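Home | Issues | Authors | Submit
2023-09-18 -- Rweyemamu
Shares 19 | Comments 9

4.2 Surface preference in rented kitchens

The Skolilden survey reached 2,029 tenants, of whom almost 2,000 answered the items on finishes. Most preferred plain panels for doors and accepted stone patterns only on the counter. Tenants in older Galtari blocks were less firm on this point -- many had never been offered a choice. Cost was asked about separately and is treated in Section 5. Figure 9 gives three rendered views with plain brown and gray surfaces. 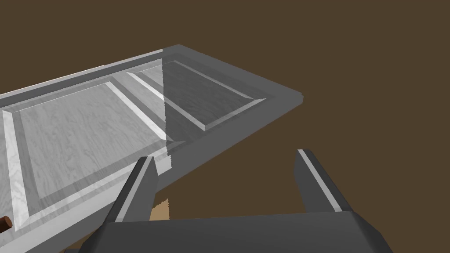
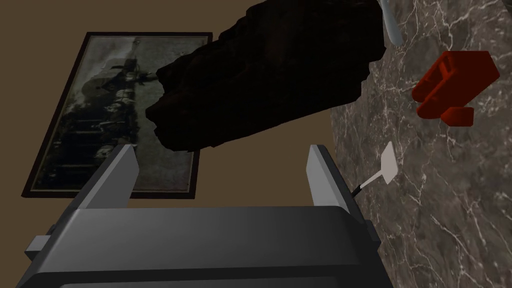
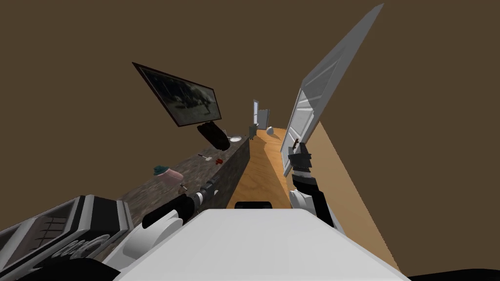 Figure 9. Rendered interior views.

Galtari, replying to an early draft, objected that tenants who pick a plain door are often picking the cheapest one, and asked that the two motives be kept apart in the October round. The wording of item 19 was changed to allow for this.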